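Urkar anuncia el cable «eterno» y pide que le creamos

Domingo, 30 de agosto de 2020

El fabricante de material eléctrico Urkar presentó esta semana Guritz, una gama de cable fino para instalaciones domésticas y pequeños arreglos que, según la nota de prensa, «no se enreda, no se parte y no envejece». Son tres promesas grandes para un producto que se vende en rollos y que la mayoría de los compradores acaba guardando en un cajón.

La empresa asegura que el recubrimiento resiste 300 dobleces en el mismo punto sin agrietarse. No aclara con qué radio se dobló, a qué temperatura ni cuántas muestras se quedaron por el camino. El documento técnico que se entregó a los periodistas tiene cinco páginas, y dos de ellas son fotografías del embalaje.

Preguntado por el método, el responsable comercial de la gama, Přemysl Šimek, contestó que los ensayos se hicieron «en condiciones habituales de uso». Cuando se le pidió que precisara qué entiende la compañía por uso habitual, remitió a una ficha que se publicará más adelante. En abril ya se había dicho lo mismo de otra ficha, la del conector Vrabec, que todavía no ha aparecido en la página del fabricante.
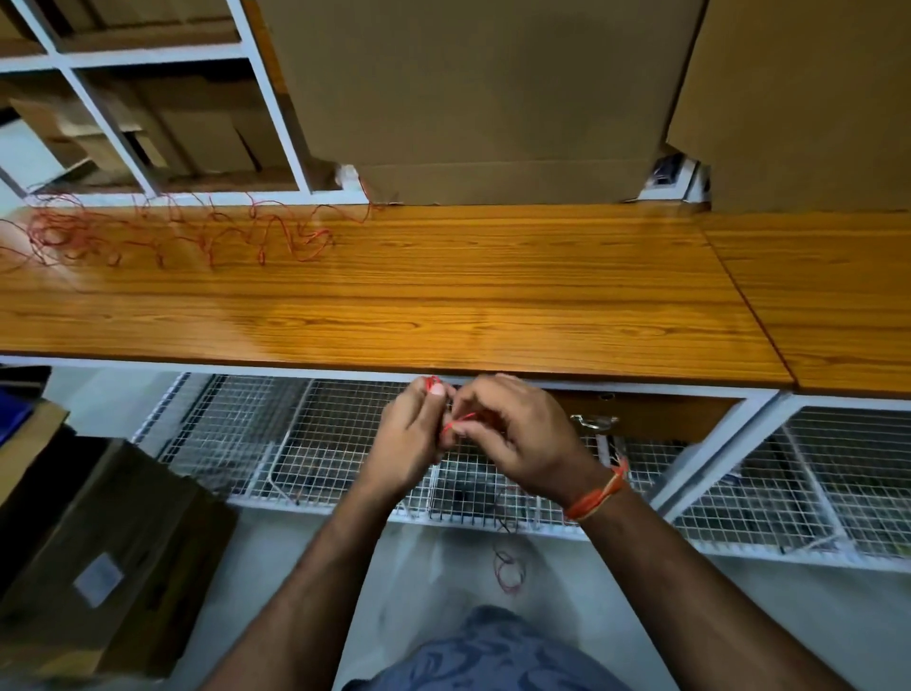
El problema de este tipo de cifras es que casi nunca se corresponden con lo que ocurre en un taller. Un ensayo de laboratorio dobla el cable siempre igual, con una máquina que no se cansa ni cambia de idea. Quien trabaja a mano lo pellizca y lo retuerce entre las yemas de los dedos, como se hace con ese hilo rojo tan delgado sobre el banco de madera, y ninguna de las páginas de Urkar habla de torsión. Habla de doblez, que es otra cosa. Un recubrimiento puede aguantar muy bien lo primero y muy mal lo segundo, y el comprador no tiene forma de saberlo leyendo la caja.

Meron Hadgu, que imparte cursos de electricidad básica en el centro de formación Wola, compró dos rollos en cuanto salieron a la venta. Su opinión es menos entusiasta que la de la nota de prensa. «Es un cable correcto. Lo pelas, lo empalmas y funciona, igual que el que usábamos antes», comenta. «Lo que no entiendo es de dónde sale lo de eterno. ¿Quién ha esperado tanto como para comprobarlo?»

La pregunta es razonable. La garantía que acompaña al producto cubre cinco años y excluye los daños por «manipulación indebida», una expresión que el folleto no define. Traducido: el cable dura para siempre, salvo que alguien lo toque.

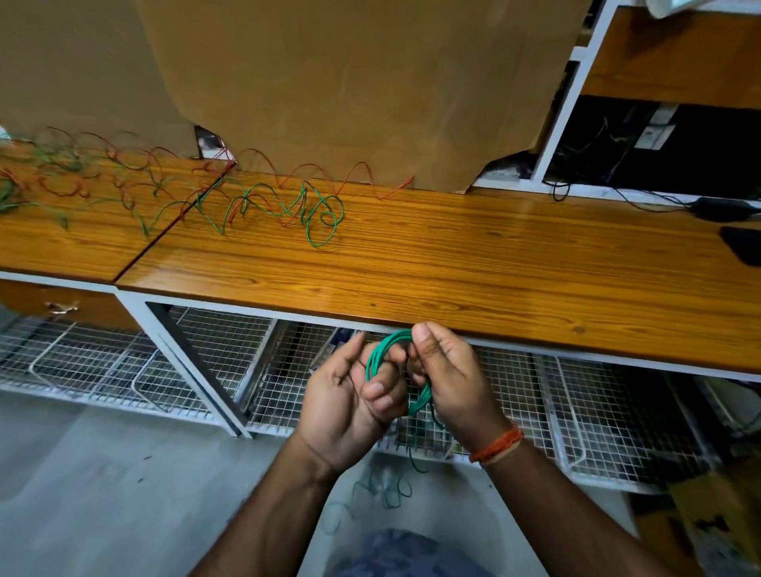 Tampoco convence del todo la promesa de que no se enreda. Urkar la atribuye a una «memoria de forma» que devolvería el hilo a su posición original, pero el vídeo promocional muestra un único tramo, corto, que alguien suelta sobre una superficie lisa. Así no se enreda casi nada. La vida real se parece más a ese banco con hilos rojizos y verdes revueltos al fondo mientras las manos sujetan aparte un rollito verde -- y es ahí donde convendría ver la demostración. Hadgu dice que en su clase los alumnos siguen dedicando un buen rato a desenredar, con Guritz y sin él, y que lo único que de verdad ayuda es enrollar bien al terminar. Eso es gratis.

Queda la cuestión del precio. El rollo pequeño cuesta el doble que el de la gama anterior de la propia Urkar, que sigue a la venta. La empresa lo justifica por el recubrimiento y por una inversión en la planta de la que tampoco da cifras. Šimek insiste en que el cliente «lo recupera con creces», aunque para hacer esa cuenta haría falta saber cuánto duraba el cable viejo, y nadie en la presentación supo responder. En una vivienda normal, un hilo bien instalado puede pasar décadas sin que se le preste atención. Si el barato ya aguanta eso, el ahorro del caro es difícil de encontrar.

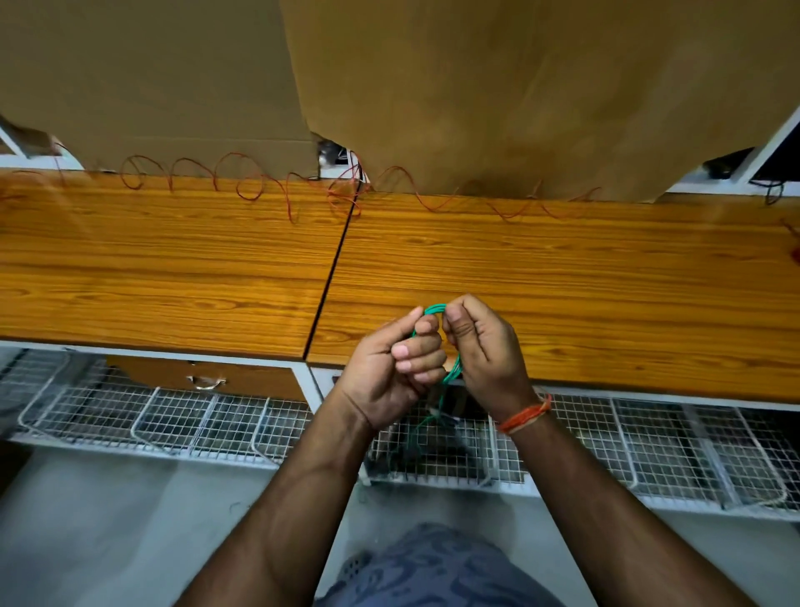 Algo parecido sucede con el sello verde que figura en la etiqueta y que el folleto describe como «certificado de compromiso duradero». No remite a ninguna norma ni a ningún laboratorio externo. Consultada por este medio, la empresa reconoció por correo electrónico que se trata de un distintivo propio, diseñado por su departamento de imagen. No es ilegal, pero tampoco certifica nada, y colocarlo junto a los símbolos que sí son obligatorios invita a la confusión.

Urkar sostiene que ha recibido pedidos de 200 comercios y que la respuesta «supera las previsiones», sin decir cuáles eran. Algunos minoristas con los que ha hablado esta redacción admiten que lo tienen en el mostrador porque el distribuidor les permite devolver lo que no vendan. Eso explica parte de los pedidos y dice poco de la demanda.

La compañía ha invitado a varios centros, Wola entre ellos, a probar el producto durante el próximo curso. Hadgu ha aceptado con una condición: publicar los resultados completos, también los malos. A la hora de cerrar esta información seguía esperando respuesta -- y la ficha técnica de Guritz continuaba sin publicarse.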